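We rewrote our house rules for simulation work in April 2024 and I said I'd post them. Short thread. These are for arm and gripper tasks in sim, at a small shop, so adjust for your own place.

Rule one. Every scene gets a written spec before anyone builds it. One page. Floor, walls, lights, arm, gripper, camera mount, what the task is, what counts as done. If it isn't in the spec it doesn't go in the scene.

Rule two. Scene files are frozen once the first run is logged against them. Want to nudge a light? Fine, that's a new version. We lost a good part of August to a scene that had been "fixed" in place by two people.

Rule three. The seed goes in the log. Also the physics step, the solver settings and the version of the simulator. We used to log the seed alone and assume the rest hadn't moved. It had.

Rule four. Success checks are code, reviewed like code. On the Skemberg project our check said the part was placed if it was inside the bin volume. 186 runs passed with the part still between the fingers. The policy had learned to hover.

So now a placement check needs three things: part inside the volume, no contact with the fingers, and part at rest for 800 milliseconds. You can argue with the number. We did. Pick one and write it down.

Rule five. Nobody deletes failed runs. They get a tag and a reason code. If the reason is "don't know," the code is don't know. We have 682 of those from Tollico and they've been more useful than I expected.

Rule six. Joint limits and speed limits in sim match the real arm, including the limits we set ourselves for working near people. I've heard the case for loosening them during training. We tried that at Clanau and spent the time we saved putting it right on hardware.

Rule seven is on gripper models. Finger geometry comes from the same drawing the shop floor uses. Pad friction is measured, with the date next to it. If you swap the pads on the real one, the sim value is out of date until someone measures again.

Someone asked about visual randomization. We allow it, but the ranges go in the spec and the base look is kept as its own version. You want a plain set you can go back to when results get strange.

Rule eight, wrist camera. The mount offset in sim is checked against the calibration file for the real mount, every time either one changes. A few millimeters will hurt you and you won't see it by eye.
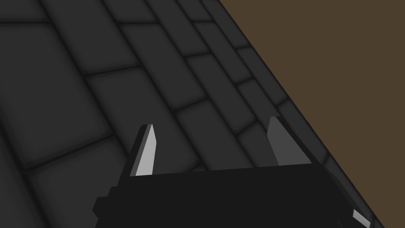 Also for wrist views: look at the first frame of every batch before you start the full run. A person looks, and puts their initials in the log. It takes a minute. A batch for us is 3000 episodes, so a bad start is expensive.

Rule nine. Contact settings are not a tuning knob for getting a demo to work. If a grasp needs strange contact values to hold, write that up as a finding and leave the values alone.

Jae-in Ham wrote most of the review checklist that goes with these and deserves the credit. It's 14 lines long and it used to be four pages -- people read the short one.

What we still don't have is a decent rule for when a sim result is good enough to try on the arm. Right now two people sign off and the first hardware run is at reduced speed with a hand on the stop. Skjelbred wants a number for it. I don't have one I'd defend.

If your group has something written down for that step, even a rough version, I'd like to read it. Replies are open.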